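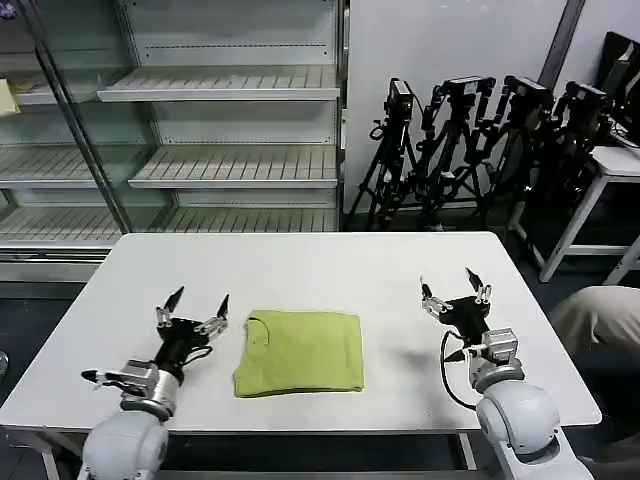 Waqas Kakakhel reckons you should never fold a T-shirt into a square at all, you should roll it, and he's said so in three different threads now, so I'm starting a proper one and we can have it out in here.

I'm a squares person. Always have been. Fold the sides in, sleeves back, bottom up, then in half again until it's a tidy little block you can pick up with one hand. Mine go in the chest of drawers in two rows and I can see every one of them. Well, I can now — until June they were in a heap on the chair like everyone else's.

What do the rest of you do? And does anybody iron them first?

**— marrowfat_jen**

---

**Waqas Kakakhel wrote:**

Three threads is unfair, one of those was about socks.

I stand by it though. Rolled shirts don't get that hard crease across the chest. I've had a Zillden drawer unit for years (the shallow one, 9 cm inside) and a square fold catches on the drawer above every single time you open it. Rolls just sit there. Same in a suitcase, you can poke them down the sides of your shoes.

---

**pegbag40 wrote:**

No ironing here, life's too short. I shake them out hard when they come off the line and smooth them with the flat of my hand on the table, and by the time they're folded they look fine.

Squares for me too, but I stop one fold earlier than Jen. The thicker the block, the more the layers slide about, and then the bottom edge goes wonky and I end up doing it again. One fold fewer and it lies flatter, though you do need a wider shelf.

---

**marrowfat_jen wrote:**

> The thicker the block, the more the layers slide about

Yes!! This drives me mad with the heavy cotton ones. The thin ones behave. I've started running my thumb down each fold before I do the next and it helps a bit.

Waqas, how do you stop the rolls coming undone? Mine last until I take one out and then the whole row relaxes.

---

**Waqas Kakakhel wrote:**

Turn up the hem a few centimetres, inside out, before you start. Roll from the neck down tight and then tuck the roll into the pocket you've made with the hem. It won't budge.

---

**tolly_b wrote:**

I did the hem thing for a year and it ruined two of my nicer tops, the bottoms went all wavy. It's fine for gym stuff. I wouldn't do it to anything you want to wear out.

Sorry Waqas but squares win in a drawer. Suitcase, I'll give you.

---

**Waqas Kakakhel wrote:**

Wavy hems is a washing problem. You're drying them too hot.

---

**tolly_b wrote:**

I haven't got a dryer.

---

**pegbag40 wrote:**

Ha. Right, different question while you two sort yourselves out. Where does everybody fold? I used to do it on the bed and it never came out straight, the duvet gives under your hands. Moved to the kitchen table and it was like a different job. Only snag is you have to wipe it first and make sure it's dry, I got jam on a school polo.

---

**marrowfat_jen wrote:**

Table, definitely. Something hard and flat and about waist high, otherwise my back lets me know. I did try the top of the washing machine but it's not wide enough to lay the sleeves out.

I did look at those folding boards too, there's one by Nilivis that flips up in panels. Has anyone used one?

---

**ossie_in_the_utility wrote:**

Got one, not Nilivis, the Bruvonton one, but I think they're all much the same. Good for getting every shirt the same width. My two kids will fold their own washing with it because it makes a slapping noise. It's no good for anything bigger than a large though, and you've got to find somewhere to keep it. Ours lives down the side of the fridge.

For grown-up shirts I use a magazine. Lay it in the middle of the back just under the collar, fold round it, slide it out. Free.

---

**tolly_b wrote:**

Magazine is a great shout, doing that tonight.

---

**pegbag40 wrote:**

Does the collar go on top or underneath? I've always had it underneath and my sister says that's wrong.

---

**ossie_in_the_utility wrote:**

On top if they're stacked on a shelf. In a drawer, standing up, I have the fold facing me and the collar tucked down inside.

---

**Waqas Kakakhel wrote:**

With a roll there's no collar to argue over. Will try the magazine on my work shirts, mind. Those I do fold.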